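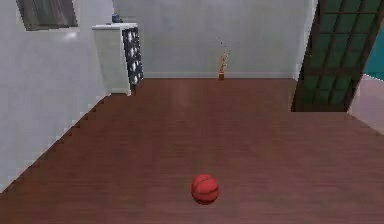 The ball on the open floor of the practice room, with the vase against the back wall.

Looking After Farouk: Notes on the Practice Room

20th September

Readers of these pages will know that I have had charge of the robot called Farouk at Nidadbridge since February, and that most of my earlier posts have dealt with its wheels and its battery. The present post concerns the other half of the job, which takes place on a workstation in the corner of our office. Before Farouk is permitted to run a new program on a real floor, it must first run that program in a simulated room. We call this the practice room, and it needs looking after in much the same way as the machine itself.

The practice room runs in Prostell, our simulation software. It was in service before I arrived. My colleague Kamonchanok Suksawat prepared the first version, and responsibility for its upkeep passed to me together with a folder of settings and a short handover note. The note has been very useful. It does not cover everything, and I have set down here the procedure as I now follow it, partly for my own reference and partly for Ketsara Jitpraphai, who will be covering for me during my leave.

The purpose of the room

The task is a simple one. A red basketball is placed on the wooden floor and Farouk is required to find it, approach it and stop at a set distance. Touching the ball counts as a failure. So does stopping short and reporting that the ball has been reached. The rest of the room is there to give the vision software something to contend with: pale walls, a door with green panes, a dark panel dotted with bright spots, and a thin arrangement of dry branches that stands well away from the ball.

I am occasionally asked why we do not use a plain grey box. We did have one, and programs that passed in it did poorly in the corridor outside our office. The real corridor has a polished floor, and a polished floor shines. The floor in the practice room has a pale sheen running down the middle, and I regard that sheen as the most valuable thing in it. A program that mistakes a bright patch for an obstacle should be caught at the workstation, where the cost is a few minutes of my time.

Starting up

The start-up routine has a fixed order. I have tried others and returned to this one.

The workstation is switched on and left until the fans settle. Prostell is opened and the room is loaded from the protected copy, never from the working copy of the previous day. People make small changes in the working copy and forget them. In April of my first year I lost a full morning to a ball that had been made slightly heavier by a visitor from another team, and I have loaded from the protected copy ever since.

Once the room is loaded, the ball is reset. It should rest on the boards with a soft shadow directly beneath it. If the shadow stands apart from the ball, then the ball is floating, and any distance measured to it will be wrong. The correction is to set the height again in the object settings and reload. I check this by eye each morning before anything else is run, and I would ask Ketsara to do the same.

Farouk's own control program is then connected. We use the same program that runs on the machine, with the motor commands sent to Prostell instead of to the wheels. A green line in the log confirms the connection. If the line does not show, the usual culprit is the network cable at the back of the desk, which has a broken clip and works itself loose. A replacement cable has been requested from Seso, our supplier.

Checking the view

With everything connected, I save a still from the simulated view and compare it with the stills already in the folder. The comparison is done by hand. There is a tool for it, but the tool passes anything that is close enough in colour, and it once passed a room with the door missing.

I look first at the ball, where the dark seams should be visible as thin lines across the surface. When the detail setting has dropped, they are the first thing to go, and the ball turns into a flat red disc. I look next at the door on the right, to see that the panes are green and the frame between them is dark. After that come the branches at the back wall. They are thin, and a poor setting will break them up or remove them altogether. Should any of these be wrong, the detail setting is restored from the protected copy and the still is saved again.

There is a known fault along the left side of the floor, where the edge of the boards is drawn in small steps instead of a clean line. I have left it alone. A repair was tried before my time and, according to the handover note, it moved the wall as well. The fault does no harm to the ball task. It would matter for any program that follows the edge of a floor, and such programs should not be tested in this room until it has been dealt with.

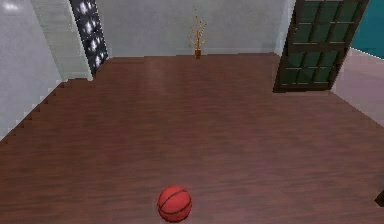
Running the trials

A full set is 400 trials, and it is run overnight. I set it going before I leave and read the log in the morning. Short sets of 17 are run during the day when something small has been changed, and these are enough to show whether the change has broken anything obvious. They are not enough to sign off a program, and I have had to be firm on that point with people who were in a hurry.

The most recent full set produced 11 failures. I went through each of them in the replay. In most cases Farouk had come to a stop too far from the ball, with the bright part of the floor lying between the two. The remainder were approaches that began well and drifted to one side. I adjusted the brightness limit in the vision settings, ran a short set, and was satisfied that the stops had improved. The drift is still under study. My present suspicion is the wheel calibration file, which was copied from the real machine before its left tyre was changed and has not been brought up to date.

This is the part of the work I would most like others to take note of. The simulated machine is only as good as the files it is given. Whenever a part is replaced on the real Farouk - a tyre, a camera mount, even a set of screws that alters the height of the camera - the matching file must be changed on the same day. I now keep a paper sheet taped to the workstation for this purpose, with a column for the part, a column for the file and a space for initials.

Weekly upkeep

Once a week the following is done:

The log folder is moved to the shared drive and the local copy cleared. Prostell slows down badly when the disk is nearly full, and slow trials give odd results.

The protected copy is opened, looked over and closed again without saving.

The workstation filter is taken out and cleaned. It clogs faster than I would have expected in an office.

The calibration files are compared with the paper sheet.

Updates to Prostell are held back until the end of a program's trials. An update in the middle of a set makes the earlier results hard to compare with the later ones. We are currently three versions behind, and I intend to correct this once the drift has been resolved.

Notes for Ketsara

The password for the workstation is with Kamonchanok. The overnight set should not be started if the office air conditioning is off. If a set stops partway, please leave the replay open and write down the last trial number before restarting, as the log does not always record it. The ball task is the only one scheduled while I am away, and requests for anything else may be held until my return.

I will post the results of the calibration work when the new file has been through a full set.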